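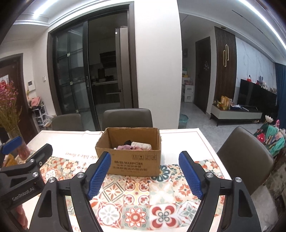 Six years between albums was longer than anyone in Gudham had planned, Kristaps Sproģis said on confirming that the band's third studio record, Livcombe, will be released in August 2019 through Kullden Records.

The album was recorded over 3 weeks in April and mixed at Tejada Studios, where the band also made its first EP. It runs to nine songs, including the single Harbour Light and a re-recorded version of Salt Road, previously available only on cassette.

Sproģis said the group had set aside an earlier batch of songs and started again with a new rhythm section. The organ parts were played live in the room, and most of the vocals were kept from the first day of singing.

Livcombe will be issued on CD, digital download and vinyl. The vinyl pressing is limited to 650 copies on coloured wax, with a lyric booklet and 2 additional tracks. Orders placed directly with the label will be filled first. Remaining copies will go to independent record stores.

Gudham will mark the release with a hometown concert at the Kullden Theatre, capacity 1,136. Support acts and further dates will be announced by the label. Tickets are limited to four per customer, and the concert is open to all ages.

Review copies and interview requests: Kullden Records, Publicity.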